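Turik八月推出新拼配豆Durker：一款给早上没空琢磨咖啡的人喝的豆子

新闻稿，供各位媒体朋友、合作店铺和老顾客自由转载

大家好，我是Natalie Stockdale，Turik烘焙坊的创办人，也是这篇新闻稿的作者。按规矩，新闻稿应该用第三人称写，把自己夸成“业内知名人士”，我试过一版，写到第二段就写不下去了，念给同事听，他们笑得比我还厉害。所以还是用我平时说话的样子来写吧，各位编辑要引用哪句尽管引用，需要改得正经一点也请便。

先把消息说了：Turik今年八月正式上架一款全年供应的拼配咖啡豆，名字叫Durker。规格统一为256克一袋，有2种烘焙度可选，中烘和中深烘，整豆和研磨粉都有。网店、烘焙坊门市和合作店铺同步开卖，早上八点开始。预订登记已经收到3,051份，比我们原来敢想的多了不少，第一批烘焙计划也因此重新排过。

喝惯了Turik的朋友可能会纳闷：你们家不是一直只做单一产地吗？对，一直都是。开业以来我们的架子上就没有出现过“拼配”两个字，我本人还在好几次分享会上说过一些关于拼配豆的不太客气的话（有录音，请不要翻出来）。那时候我觉得，一支好豆子就该让人清清楚楚喝到它是谁种的、哪块地、怎么处理的，混在一起多可惜。

后来改变想法的过程挺长的。我妈妈搬来跟我住了一个冬天，她每天早上六点半起床，第一件事就是喝咖啡。我很殷勤，把家里最好的埃塞俄比亚水洗豆磨给她，用滤杯慢慢冲，还讲解风味。她喝了几天，很客气地问我家里有没有“普通的咖啡”。我有点受伤，但还是问她什么叫普通的咖啡。她说就是喝下去知道自己在喝咖啡，加牛奶也行，放凉了也行，明天喝起来跟今天一样。

最后这句我记了很久。明天喝起来跟今天一样，听起来要求很低，做起来可太难了！单一产地豆一季一换，同一个庄园今年和去年都能差出一截，我们喜欢的恰恰就是这种变化。可是对很多人来说，早上那一杯承担的是另一份工作：闹钟刚响完，孩子的书包还没收拾，电车再过一会儿就开了，这时候谁也不想打开一袋豆子发现研磨度又得重新调。

于是我就去找Snežana Spahić商量。Snežana是Turik的首席烘焙师，入行比我早得多，脾气也比我稳得多。我跟她讲想做拼配，本来准备好了要说服她一个下午，结果她从抽屉里拿出一本笔记本，里面已经写满了拼配方案。她说她等我开口等了好几年。

接下来就是反复试。Durker用的是5个产地的豆子，主体来自巴西和哥伦比亚，负责坚果、可可那一类让人安心的味道；危地马拉加一点焦糖感；一小部分埃塞俄比亚日晒，放得很克制，喝的时候会觉得尾巴上亮了一下，说不清是什么水果；还有一支苏门答腊，中深烘的版本里比例略高，给它一点厚度。具体比例Snežana不让我公布，倒也没有多神秘，主要是她会随着新产季到货做微调，公布了反而让大家误会那是一张固定配方。她要守住的是杯子里的味道，比例是可以动的。

关于烘焙方式，同行朋友应该会问，我就多说两句。Durker采用先烘后拼，每个产地单独烘、单独养豆，再混合装袋。先拼后烘当然省事，一锅出来就完了，可是这几支豆子的密度和含水率差得太远，硬放在一锅里，总有一支要受委屈。我们试过，苏门答腊那支烘到刚好的时候，危地马拉还是生涩的，有股青豆味。Snežana喝了一口，放下勺子就去洗机器了，这个方案从此没有再提。

生豆采购这边，要郑重介绍一下我们的长期伙伴Gouveia。这是一家不大的进口商，从Turik还只有一台小样品机的时候就肯赊生豆给我们，这份情我一直记着。Durker的生豆全部由Gouveia统一采购、仓储和做到港检测。做全年供应的豆子，最怕的就是中间断档，或者新产季青黄不接的时候拿旧豆子凑数。我们这次签的是按产季分批到货的合约，每个产地都准备了替补的合作社，某一支出了状况，先由替补顶上，杯测通过以后才会进拼配。每一批的产季和烘焙日期都会印在袋子背面，字印得很大，老花眼也看得清（这一条是我妈妈要求的）。

说到袋子。包装由Stetell设计，也是他们负责印制。第一稿寄来的时候漂亮极了，深蓝底烫银，我抱着样品在店里走来走去给每个人看。然后大家开始试用，问题就来了：早上厨房灯没开的时候，深蓝色的袋子跟柜子里的黑胡椒、酱油、猫粮混成一片，摸半天摸不到。Stetell的设计师听完反馈，很爽快地把整套颜色推翻了，现在中烘是奶黄色，中深烘是砖红色，袋口的自封条加宽了，单手也能压紧。烫银那一版我私心留了几个空袋子在办公室，贴在墙上看看也高兴。

名字是怎么来的，也常有人问。Durker是Snežana小时候家附近一条坡道的小名，当地人都这么叫，地图上反而找不到。她说每天上学都要爬那条坡，坡顶有一家铺子，天不亮就在煮咖啡，香味能飘到半坡。我们列过一张很长的候选名单，里面有“晨光”“日常”“第一杯”之类的，怎么念怎么像酸奶。最后她随口提起那条坡，大家就都不吵了。

再说说适合怎么喝。我知道新闻稿里一般会放一份很精致的冲煮建议，我就按家里的实际情况来写好了。

用美式滴滤机的朋友，选中烘，粉放得比平时稍微多一点，煮好以后尽快倒出来，别让保温盘一直烤着。用法压壶的，两种都行，水烧开以后打开盖子歇一会儿再倒，泡完压下去，剩下的倒进别的壶里，免得越泡越苦。摩卡壶我偏心中深烘，加热奶特别好喝，有点像小时候吃的可可饼干泡牛奶。手冲当然也可以，只是请别对着它找佛手柑和茉莉花，这支豆子真的没有，想找这些请买我们的单一产地，架子就在旁边，一支都没有减少！

冰的也试了。去年夏天最热的那几个星期，我们用中烘做冷泡，前一天晚上装进瓶子放冰箱，第二天早上滤出来就能带走。味道干净，放到下午也没有变酸。店里几个原本只喝茶的伙计那段时间天天偷喝，冰箱里的瓶子老是少，后来干脆每人发了一个自己的瓶子，贴名字。

也聊一下价格。Durker会比我们的单一产地豆便宜，具体标价以网店和门市为准，合作店铺可以自行定价，我们只请大家不要卖得比我们的建议价高。能便宜下来，一部分是采购量上去了，一部分是包装做了统一规格。给生产者的收购价没有往下压，这一点是我们跟Gouveia谈合约时最早写进去的条款。媒体朋友想了解采购细节，可以跟我们约时间来烘焙坊看资料，合约里能公开的部分我们都愿意公开。

订阅也会同步开放。可以选每两周一袋或者每月一袋，随时暂停，随时取消，不用打电话，也不会有人追着挽留您。我自己取消过一个杂志订阅，前后通了四次电话，那种滋味就不必让咖啡客人也尝一遍了。出门度假的话，在账户里把日期一填，我们等您回来再寄，寄出的都是当周烘的豆子。

给合作店铺的朋友单独说几句。Durker有大包装，专供店里用，意式和滴滤都测试过。Snežana写了一份调机说明，很短，一张纸正反面，可以直接贴在磨豆机旁边。首次进货的店，我们会派人过去陪着调一次机器，不另外收费，路远的店请提前跟我们约，门市人手就那么几个，调配得过来才好答应。如果店里目前用的是别家的拼配，也欢迎先拿样品跟您手头的豆子并排喝，喝完觉得还是原来的好，那就继续用原来的，咱们照样是朋友。

上架当天，烘焙坊门市会办一场开放试饮，早上八点开到下午四点，不用报名，进来就喝。我们会把2种烘焙度都煮好放着，牛奶、燕麦奶都有，自带杯子最好。上午十点Snežana会做一场杯测，把组成Durker的每一支豆子分开冲给大家尝，再喝拼好的成品。这个环节我特别推荐，单独喝的时候您会觉得苏门答腊那支有点粗鲁，埃塞俄比亚那支有点吵，合到一起却都规矩了。我排练的时候旁听了一次，站在那里喝得太投入，忘了自己是去计时的。

带小朋友来也没问题，门口会支一张桌子给孩子画咖啡袋，画得好的我们会请Stetell印成贴纸。狗狗可以进前厅，烘焙区不行，里面机器烫。停车请停后面那条街，前面早上要卸货，生豆麻袋很重，卸的人看不见脚下。

还有几件零碎的事，趁这篇稿子一起交代。旧款的布袋还剩一些，试饮当天买豆就送，送完不再做了。门市的磨豆服务照旧，别家的豆子也可以拿来磨，只要不是加香的，加香豆磨完一次，机器得拆开洗很久。空的Durker袋子可以拿回门市回收，攒着一起拿来就好，不用洗。

Snežana平时很少接受采访，我求了半天，她给了这么一段话，原文照录：“我做这支豆子的时候，想的是那些喝完就要出门的人。他们不需要记住它的名字，喝着顺口，第二天还愿意再煮一壶，我就很满意了。”

她说完又补了一句，让我别把新闻稿写太长。我尽力了。

媒体申请样品，请来信注明想要的烘焙度、整豆还是研磨粉，磨粉的话告诉我们用什么器具冲。想采访Snežana的朋友，请尽量约在下午，上午她在烘豆，机器一开她谁的话都听不见。想采访我的什么时候都行，我话多，您大概已经看出来了。 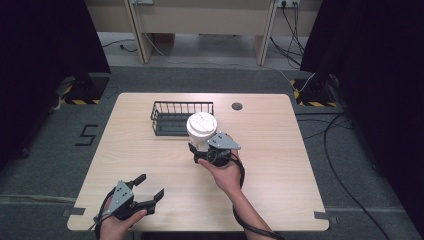
样品会按来信的先后寄出，中烘备得多一些，中深烘要等下一锅出来。来信时麻烦把收件地址和电话写全，公寓楼请写门牌，上次有一箱样品在楼下转了好几天才找到主人。合作店铺的进货单跟样品放在同一个箱子里，填好拍照发回来就可以，有什么不清楚的直接问门市，每天早上八点以后都有人接电话。

Natalie Stockdale
Turik烘焙坊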